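4.2 Sorting and coiling of loose cables

The second part of the project dealt with the stock of short cables kept in the Takitmont teaching room. A survey in March by Deepika Nadar listed 70 cables with no label and no fixed storage place. Most were thin and black, so color could not be used to tell them apart. We sorted by connector type first and by length second.

Three coiling methods were compared: the flat loop, the over-under loop and the figure eight. Each cable was laid on the table, straightened by hand and coiled to an inside width of 200 mm or less. Zdenka Zupan recorded the connector at each end before coiling — once a cable is bundled, the second plug is easily missed.

Cables that had been stored folded kept their bends and did not lie in a regular circle. For these the width limit was dropped and an oval coil was accepted.
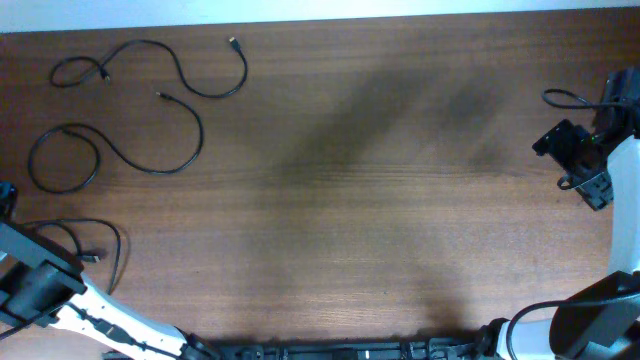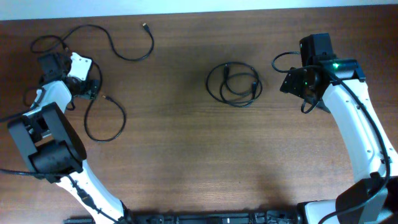
Black cables on the wooden sorting table.

The flat loop was the fastest method but gave the most tangles when the coil was opened again. The over-under loop was slower and was kept for cables longer than 1,530 mm. The figure eight was dropped after the first trial, as it took up too much room in the drawer.

Ties were left off until the label had been attached. Bjartur Bergmann wrote the label format, given in Appendix B.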